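Ririne Household Textiles Project
Progress report to Ellent
Prepared by Elmarie Magagula, 2018-07-19
Reviewed by Ignacio Vergara

1. Scope of the period

Work in this period covered the sorting and storage of bedding and soft goods in occupied homes on the Zwane site. The grant supports a simple procedure that residents can repeat without new furniture: fabrics are gathered on the bed, separated by type, folded, and returned to storage. The site list stands at 120 homes. The kitchen and hallway stages are not part of this report.

2. Sorting on the bed

The bed remains the working surface for the bedroom stage. Floor sorting was dropped from the procedure after the first visits, as the clear floor area in most bedrooms is too small to hold separate piles. Sheets and covers are left in layers until the small items on top have been dealt with. Small dark items are taken first. They are easily lost between patterned covers, and a missed item is usually found only when the cover is being folded — at which point the fold has to be opened again.

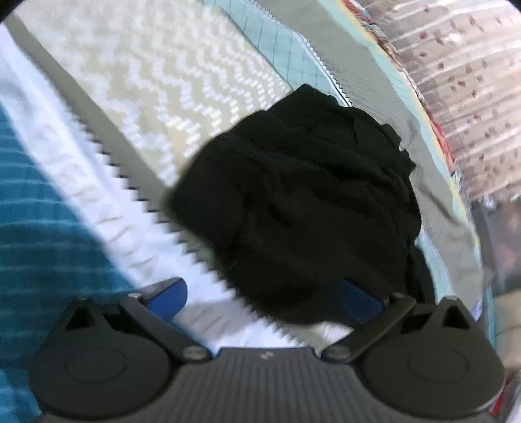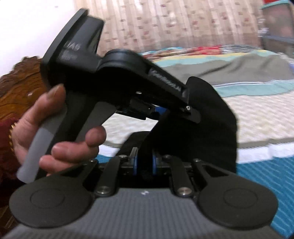

Bedroom stage, with layered textiles on the bed.

3. Records

Each item is entered once, at the point where it leaves the pile. The item log now holds 2,882 entries. Entries carry a type, a size class and a destination (shelf, container or laundry). Color was removed as a required field. Patterned covers were being logged under different colors by different staff, and the field could not be used for matching.

The log is kept in Flillimia. Export to a plain table works, but the destination field is cut short when it holds more than 80 characters. Staff have been told to keep entries brief until this is fixed.

4. Open issues

Soft items with no fixed shape still take the most handling. The current instruction is to shake the item out, lay it flat, and then assign a size class. The wording for partly lined items is unclear and will be revised.

Container labels have come loose in 5 homes. A different adhesive is being tested — results are not yet available.

Curtains were left out of the original item list. Several residents have asked for them to be included. This would add to the time per room, and we request a decision from Ellent before the procedure is changed.

5. Next period

Visits continue in August. The revised instruction sheet will be sent to Ignacio Vergara for comment before it is issued to staff. No change to the budget is requested.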